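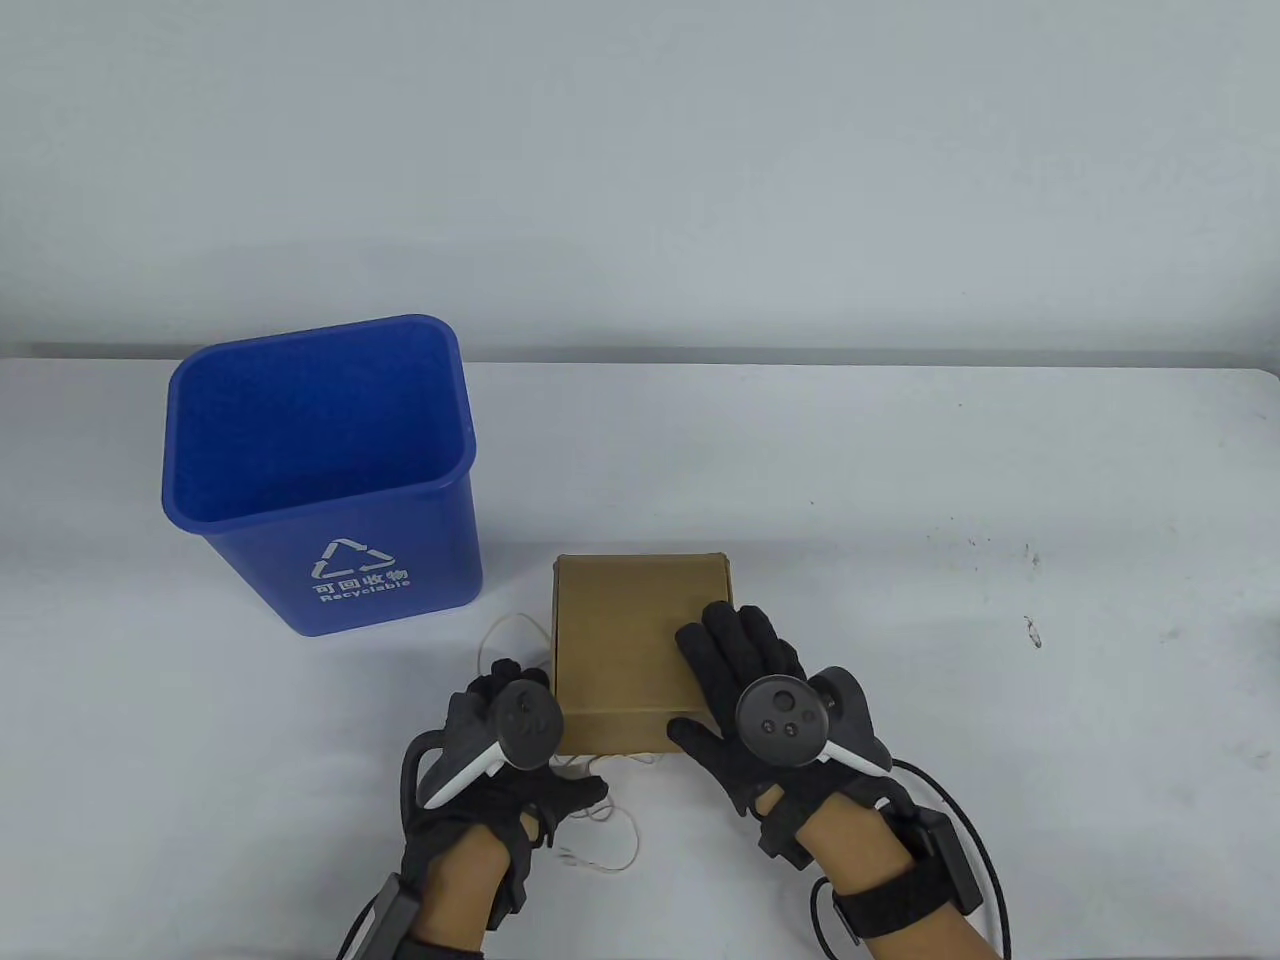 Kestby put the new blue bins out on the tables this fall, and Diane Pelletier asked me to write something cheerful for the gallery page. I'll try. I have sorted trash in three different buildings now, and each time a new bin arrived with a new label and everybody was told it would change our habits. Mostly it changed the color of the thing we threw coffee cups into.

Still, I'll give this one a fair shake. The label is in Chinese and English, with the three chasing arrows, and "Recyclable" is at least a plain word. What it doesn't tell you is whether a cardboard box goes in whole, goes in flat, or goes somewhere else. Small kraft boxes are what we get the most of, and they're what people argue over. String is worse. I've asked twice if string or thin wire counts as recyclable and got a different reply each time, so mine goes in the regular trash until somebody puts it in writing.

Sajib Haque says I'm making it hard. His rule is to open the box, tip out whatever is inside, and then decide. Fine, as far as it goes.
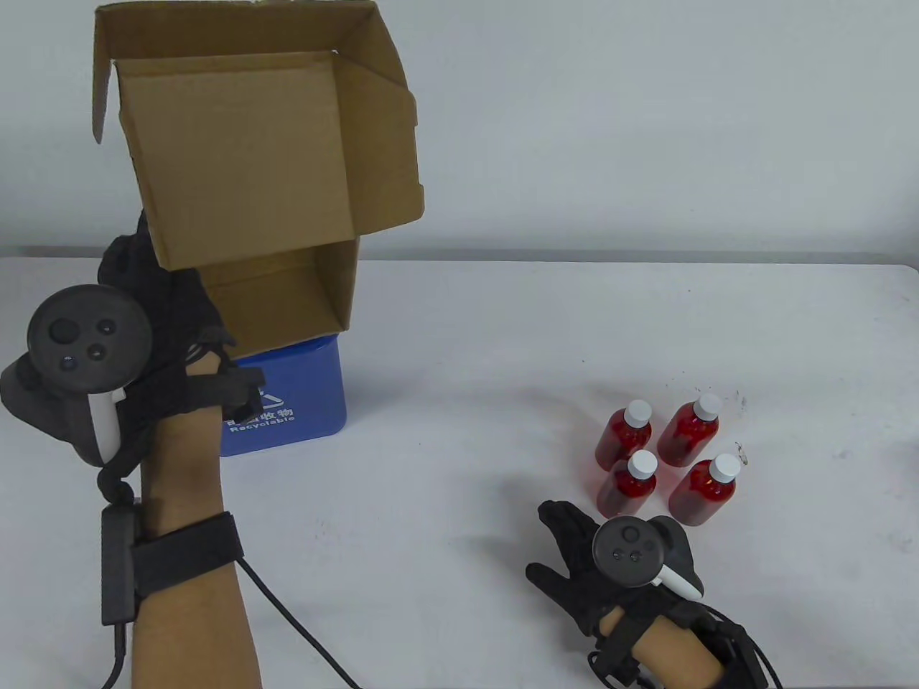
My trouble with Sajib's rule is the tipping. If you turn a box over above the bin, then whatever was in the box is in the bin, and the deciding is done for you. I would tip it out on the table first. He says that makes two jobs out of one, and he's right, but I've fished enough packing scraps out of the wrong place to prefer two jobs.

Plastic bottles I have fewer complaints about. People know where those go. Caps on or caps off is another matter - Tanui's flyer says on, the old Prasent sheet by the elevator says off, and both are still taped up.

Diane tells me we'll look at the whole setup again in January. I'd like to see the bin weighed before then, and the contents checked by someone who didn't pick it out. A full bin proves that people put things in a bin. Until I hear what the hauler sends back, I'm keeping my opinion where it was.

Corrections to Diane, please, and bring the flyer with you if it's about caps.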